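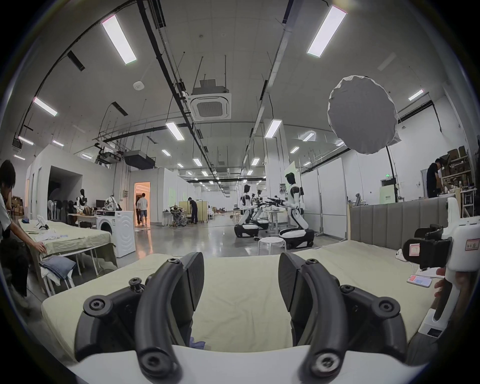
Hand-held gripper comparison: working group minutes
Selulthorpe site, 5 January 2020

1. Previous minutes
Accepted with one correction: the Kiletti controller was tested at 20 Hz, as logged.

2. Gripper trials, cloth on bed
The task is picking up a small crumpled cloth from a sheeted bed. The two-fingered tool with flat black pads is kept as the baseline. The Pevov finger set was compared over 400 picks per set. Pevov held thin fabric better at the hem but pinched the sheet along with the cloth more often. Agreed to repeat with the finger opening reduced by 5 mm.

3. Labelling
Handwritten paper labels on the clamp mounts are to be replaced with printed ones. Label text must match the log entry for the tool. No change to the numbering.

4. Cameras
Total clips on the server: 1096. Blur is worst during fast wrist turns. Shorter exposure to be tried first, then added light over the bed. The group did not favour a change of lens at this stage.

5. Controllers
The Đorđević controller dropped its connection twice during long runs. Cable and power supply to be swapped one at a time. The Kiletti unit remains in use until the fault is found.

6. Wheeled humanoids
Arm trials stay on the small table. Moving them to the bed task was deferred to August.

7. Actions
Pevov repeat runs: gripper group.
Printed labels: workshop.
Exposure test and clip review: camera group.
Fault report to Đorđević: controls group.

Meeting closed. Next meeting to be set once the repeat runs are logged.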